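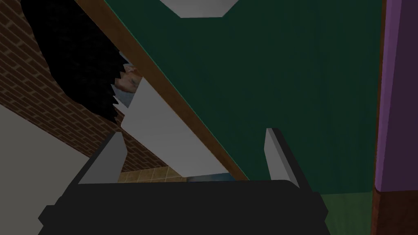 Why bother comparing grippers in a simulator at all, one reader wrote in after the first round went up, when the real ones are what you end up bolting on? It was a fair thing to ask, and most of the other mail circled the same point, so the answers start there.

Comparing Two-Finger Grippers in Simulation: Your Questions
By the Pluneneck bench team
Saturday, August 13, 2022

Why compare in simulation first?

Cost and time. A bad choice of finger length shows up in an afternoon in the simulator. On the bench it shows up after you have paid for the gripper, made an adapter plate and redone the cable run. We still test on hardware afterward. The simulator is there to cut the list down before that.

It won't tell you which gripper is better built. It won't tell you how the fingers wear or how loud the thing is. If those are your main concerns you can skip this page.

Which grippers did you compare?

Two parallel-jaw models, the Brikiteck and the Jallbridge. Both are electric and both have two fingers. The Brikiteck has the wider body and the shorter fingers. The Jallbridge is slimmer and reaches further, and it gives up some closing force to do it.

We had asked for a third model from another maker. The geometry files came without joint limits, and we weren't going to guess at them.

What arm and controller were they on?

The same simulated six-joint arm for everything, with the Kulkarni controller running it. We used the same gains for both grippers and changed only the payload mass and the tool center point. Several people asked if separate tuning would have been fairer. Possibly. But most users put a gripper on, set the payload, and leave the gains alone, and we wanted numbers that apply to them.

Where is the camera?

On the wrist, looking out past the fingers. The gripper body takes up the bottom of the view and the fingers stand up into it. We chose this mount because it is the one people ask about most, and because it moves with the tool, so there is no separate hand-eye setup to drift.

The drawback is that the body blocks part of what you want to see. With the Brikiteck the blocked part is larger. We tried raising the camera bracket and got some of it back, but then the fingertips sat too low in the image when they closed on thin objects. The final setting is a compromise and we used the same one for both.

Why is the view tilted so much of the time?

The wrist rolls. If the arm takes the short way to a grasp pose, the camera goes along, and walls and edges end up on the diagonal. You can turn the image back in software using the joint readings. We left it alone, and the detector was trained on tilted views. Turning it back leaves blank corners, and the detector did worse near those corners than it did on the tilt.

If you are using a detector somebody else trained, check this before anything else. Many of them were trained on level pictures and will miss things that are on their side or upside down.

Why use a furnished room with walls and people in it? Isn't an empty table simpler?

It is simpler, and our first set was done that way. Both grippers scored so close together that the result was no use. A cluttered room makes the arm approach from odd angles. There are large flat surfaces that fill the view, brick that confuses edge finders, and figures that get partly hidden behind other things. The two grippers separated quickly once we moved there.

The figures in the room are simulated too. They count as keep-out zones. Any trial in which the arm or gripper entered one was stopped and marked as a failure, whatever had happened to the object.

How many trials did you run?

319 per gripper. We threw out 28 from each set where the start pose was already in collision, which was our mistake in the room layout. The same start poses were used for both, so the same ones came out.

How did they do?

The Brikiteck completed 269 of the trials that were kept. The Jallbridge completed fewer, and most of the difference was on heavy objects, where the part slid down the fingers during the lift. On thin flat parts standing near a wall the order was reversed. The longer fingers got in where the Brikiteck body touched first.

So there isn't one winner. If your parts are mostly boxes and you have room to approach them, the Brikiteck did better. If you are reaching into tight places for light parts, take the Jallbridge.

What counted as a completed trial?

The object had to be lifted clear of its support, held for 4 seconds, and set down inside the marked area without the arm faulting. Setting down was the part that caused arguments here. Some of us wanted to stop at the lift. We kept the set-down in, because a gripper that opens unevenly will knock a part over at the end, and you want to know that.

Are the friction settings realistic?

They are a middle value. We used one setting for smooth fingers and one for rubber pads, and the main results are with smooth fingers. With pads on, both grippers improved and the gap on heavy objects got smaller. Friction is the weakest part of any simulated grasp test. Treat the slipping results as a ranking and don't plan a production line on them.

Does the lighting matter?

More than we expected. We ran everything in dim light first, then repeated a part of it with the lights up. In dim light a dark gripper body is close to a plain black block along the bottom of the picture, and the detector learns to ignore it fairly well. Pale finger faces are a different matter. They stand out as bright patches, and a pale flat part passing behind a pale finger is easy to lose.

We tried darkening the inner faces of the fingers in the model. It helped with pale parts and hurt a little with dark ones. On real hardware a strip of matte tape would be the same test for almost no money.

Did you use depth?

Color only for the results on this page. We have a depth set from the same start poses. The fingers sit closer than the minimum range of the depth sensor we modeled, so they come out as holes, and the holes spread a bit around their edges. We need to sort that out before the numbers are worth posting.

Why did the arm stop short in some of the clips?

That is the Kulkarni controller slowing down near a joint limit. It starts earlier than some other controllers do. If the slowdown lasts past the time limit for the move, the trial ends as a timeout. Timeouts were counted as failures and are listed on their own line in the results file, so you can take them out and see what changes. The order of the two grippers stays the same either way.

Can I turn that slowdown off?

You can shorten the zone in the limits section of the config. Don't set it to zero. In the simulator you will see the arm shake against the limit. On a real arm you would get a protective stop, and possibly a bent bracket if the camera is mounted where ours is.

My simulated gripper sinks into walls and boards. What is wrong?

Usually the collision shape. Many gripper files come with a detailed shape for display and a rough one for contact, and the rough one may leave out the fingers or the corners of the body. Turn on the collision view and look. The Jallbridge file had this problem, with the contact shape ending well short of the fingertips. We replaced it with three boxes per finger before any counted trial.

The other usual cause is a time step that is too long for thin objects. A sheet or a panel can be passed through between one step and the next. Halve the step and try again, or give the thin object a thicker contact shape.

Can I use the same room with my own gripper?

Yes. The gripper loads from its own file, and you need to supply four things: the shape files, the joint limits, the mass, and the tool center point. The camera bracket is a separate file with an offset you can change. Check the view with the fingers both open and closed before starting a long run. We lost a night to a bracket that looked fine open and was blocked completely when closed.

Vacuum grippers will load, but the contact model for them is poor and we don't recommend comparing them this way.

Will there be hardware results?

Both grippers are on order and the arm is free in October. We plan to run a smaller set of the same poses, with the same camera position as near as we can get it. The real brackets will not match to the millimeter, and the view will be checked against the simulated one before we start.

Do the makers have any say in the results?

No. They supplied geometry and answered questions about joint limits. They saw the results when everyone else did.

Where do I send corrections?

Use the contact form on the project page and put the trial number in the subject if you have one. Clips and logs are stored by trial number, and it saves a lot of hunting. If you think a trial was marked wrong, say which part of the move you mean - approach, grasp, lift or set-down.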